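Moving the Onumley Allotment Society to a New Website Theme
Project report, Web Publishing module
Bình Quan, Tondbridge College
3/17/25 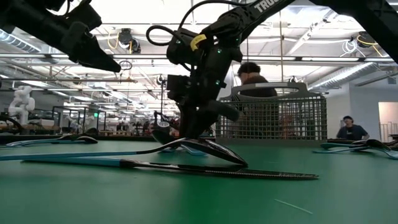

The brief asked us to take an existing website, change its theme and write up what broke. I picked the Onumley Allotment Society because my aunt has a plot there and because their site was built on a theme that had last been updated when I was at primary school. It had a picture slider. It also had music, although only on the page about compost.

The society wanted three things from the new look. It should work on a phone, the opening times should be easy to find, and the green should stay the same green. I wrote all this down in November and felt that the job was nearly done.

Choosing a theme

I made a shortlist of 12 free themes and one paid one, which makes 13, and tried each on a copy of the site kept on my own laptop. Most of them looked lovely in the demo. The demos are full of mountains and people laughing at salad, and once you swap in a scanned notice about the water being turned off, the effect is rather different. Several needed a large photo at the top of every page. One would not show a menu with more than six items unless I bought the full version.

I settled on Nollard, a plain theme with a single column and a sidebar you can switch off. The Bùi theme was my second choice and is better looking, but its headings were so big that "Autumn Seed Potato Orders" took up a whole phone screen.

What broke

The old theme kept the opening times in its own settings page, so when I switched themes they vanished. So did the footer, the contact form and the green. The opening times I typed in again by hand. The green took most of an afternoon, as the old theme had stored it under the name "custom 2" and used a slightly different one for links.

Shortcodes were worse. The old theme had added its own codes for buttons and boxes, and without it they simply appeared on the page in square brackets. I fixed the main pages one at a time and used a search and replace plugin for the news posts. I made a backup before running it — the second time.

Pictures were the other problem. Many had been uploaded straight from a camera and then shrunk on the page, which looks fine and loads like a removal van. I resized everything to under 500 KB and the plot map became readable, apart from the corner where somebody has written on it in biro.

Testing

I asked members to find the opening times on their own phones. They managed it, though one rang the society secretary to check they were right. The menu worked with a keyboard once I had turned off the sliding effect. I did not get round to testing with a screen reader, and I should have done that before spending so long on the green.

If I did it again

I would make a child theme on the first day. I put my style changes straight into Nollard's own files, an update came out, and the update won. I would also ask for a list of every page at the start, having found the tool hire form only after the site went live. It still has the old font. The society says it prefers it.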